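Notice of Departure: Swanepoel Leaves the Tirnby Program

3 July 2020

Readers of this blog will be aware that the Tirnby women's basketball program has been in a period of transition since the end of the winter season. It is now confirmed that guard Swanepoel has requested her release and will not return for the coming year. The request was submitted to the athletic office in writing and was granted without conditions.

I have followed the program for 19 years, first as a season ticket holder and later as the author of these pages. I hold no position with the school, and the views set out below are my own.

The player's record

Swanepoel joined Tirnby from Kilon and played two seasons. She scored 261 points in that time, most of them in her second year, when an injury to the starting point guard moved her into the regular rotation. Her minutes rose sharply from that point and did not fall again until the conference tournament.

Her strengths were well understood by those who attended home games. She defended the ball closely, made few careless passes and was a dependable free throw shooter late in games. Her outside shot was less consistent. Opposing teams had begun to leave her open on the weak side by the end of the season, and the Tirnby offense slowed as a result. I raised this matter in several posts during the winter and received a number of letters in disagreement, all of which were read.

Effect on the roster

The departure leaves the program with two experienced guards. Suryani Latuheru is expected to take on the primary ball-handling role. She is the tallest of the returning backcourt players and has shown good judgment in the open floor, although she has rarely been asked to run a half-court offense for long stretches. The coaching staff must decide whether to prepare her for that duty over the summer or to seek an older transfer who can share it.

It is my view that the second course is the safer one. Tirnby opens its schedule against Rudis, a team that presses for the full length of the court and substitutes freely. A single ball handler, however capable, will tire against such an opponent. The home loss to Rudis last season was decided in the final minutes by turnovers, and the same weakness should not be carried into another year.

There is also the question of the open scholarship. The staff may hold it for a recruit in the next class, and there is a fair argument for doing so. The younger players at Kilon are highly regarded, and the relationship between the two programs has been a good one. A late addition of modest ability would do little for the team and would close a place that could be better used later.

Arrangements for the coming season

No schedule beyond the opening game has been released. Season ticket holders have been advised to keep their present seats on file until further notice, and requests to change sections will be considered after the full schedule is published. Parking passes are being handled separately.

Paper cups on the counter.
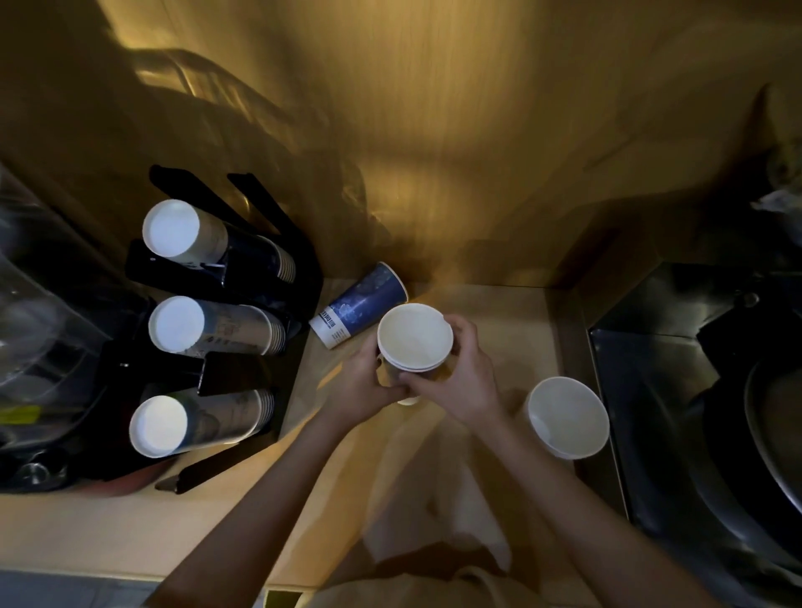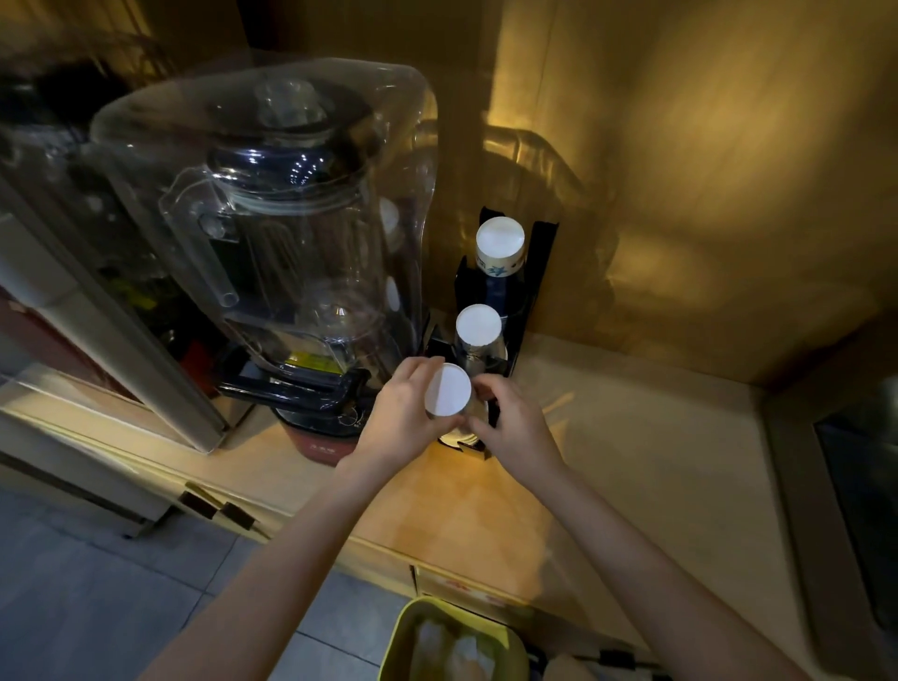 Correspondence

Letters concerning this post may be sent to the usual address. Please state whether your letter may be published, and under what name. Letters about the men's program will be held for a later post, as I have not yet completed my review of its spring signings.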